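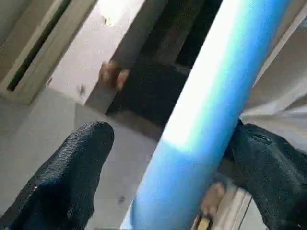

I went to the Jurnaletti open afternoon in September expecting a sales pitch, and for the first hour I got one. Then Shanthi Cassim took six of us upstairs to where the examples get made, and it got more interesting.

The job that day was blue foam tube. Grip it, move it, let go, reset, start over. A small camera at the gripper records each try. Cassim said the target is 400 tries per object, and the tube stood at 483 because some had been thrown out. I asked who decides what gets thrown out. She does, along with Gert Molefe, by eye. There is no written rule yet.

That bothered me more than the speed, which was slow. People's hands get into the shots too, and I asked whether the system might learn to lean on them. Molefe said it "should wash out" with more data. Maybe. I'd like to see a test with all hands kept away, and they didn't have one to show.

Foam is also a forgiving thing to squeeze. I asked about glass or a bag of rice and was told both are planned.

The four-page handout says the system "learns the way we do." My kid didn't need 483 goes at a pool noodle. Coffee was decent, parking was not.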